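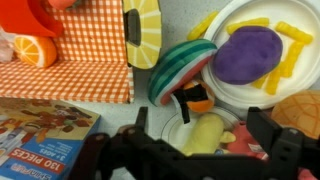

Endlich mal Regeln, die man auch am Messestand versteht, schreibt eine Leserin aus Mernmont zum neuen Leitfaden von Palwood, und damit ist sie offenbar nicht allein: 138 Rückmeldungen sind eingegangen, seit der Entwurf öffentlich ist.

Mernmont, 2026-07-17. Der Leitfaden regelt, wie Greifversuche mit weichen Alltags- und Spielobjekten protokolliert werden, und er macht richtig Freude beim Lesen! Auf 39 Seiten steht, was vor jedem Durchgang festzuhalten ist: Startposition des Arms, Lage der Objekte, Zustand der Greiffinger, Stand der Beleuchtung. Abgebrochene Versuche müssen mit ins Protokoll, auch die peinlichen. Wer einen Lauf wiederholt, vergibt eine neue Nummer und lässt die alte stehen.
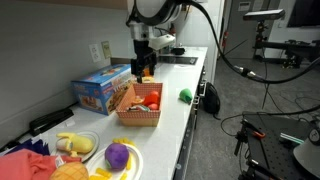 Dazu kommt ein Kapitel über den Arbeitsplatz selbst. Kabelwege sollen vor Beginn geprüft werden, der Not-Halt muss vom Platz der Bedienperson aus erreichbar sein, und während der Arm sich bewegt, greift keine Hand in den Arbeitsbereich. Erprobt wurde das Ganze bei Clurnalier und Brennan in etwa 838 Durchgängen, von denen 352 nach der neuen Vorlage ausgewertet sind (der Rest folgt). Besonders schön: Die Vorlage passt auf ein einziges Blatt. Kommentare nimmt Palwood noch den Sommer über an, die endgültige Fassung soll im Dezember erscheinen.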